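Catwood Life Writing Circle
Minutes, 2024-03-19

Present: 11 members, Nerea Bermúdez in the chair
Apologies: none received

1. Last minutes
Agreed, with one spelling corrected (it's Nestau, with no h).

2. Readings
What an evening for readings! Nerea opened with her piece on getting lost by bus on the way to Clodville, which now stands at 271 words and is all the better for losing the bit about the weather. The driver's one line of dialogue got a proper laugh. We then heard the start of a piece on a grandmother's kitchen in Nestau, and everyone wanted more of the argument over the soup.

3. The anthology
The proof has arrived and runs to 113 pages, our longest yet. Barrios can print it in time for October if we send final corrections by the next meeting. There was a lively talk on whether the travel pieces should be kept together or spread through the book.
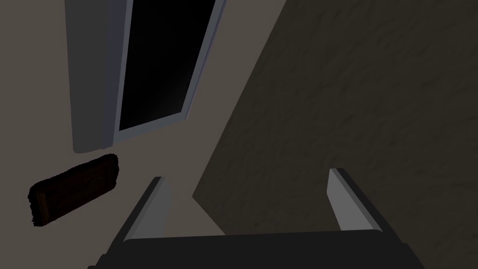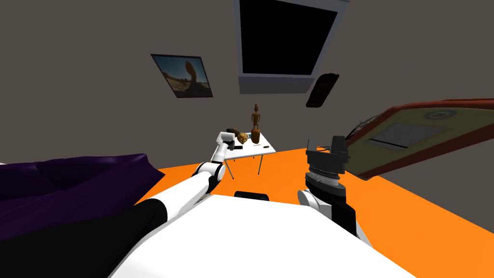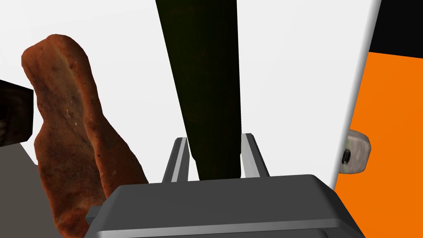
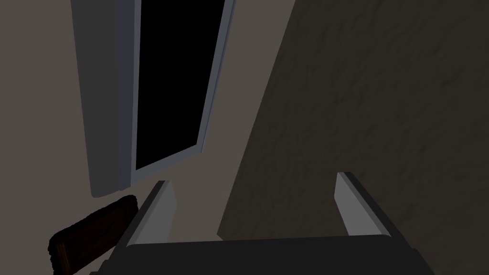
Rhea Malabanan said she would much sooner see them spread out, as three journeys in a row had made her skip ahead in the last book, and "I'm in that one!" Most people came round to this. Nerea will try a new running order and send it to all members.

4. Writing exercise
Ten lively minutes on a stranger who once told you off. Some wonderful beginnings, and several people want to carry on with theirs at home. Members may bring up to 2 pages each next time.

5. Any other business
The Clodville group would love a joint reading evening. Agreed with great pleasure. Rhea to reply and ask which dates suit them.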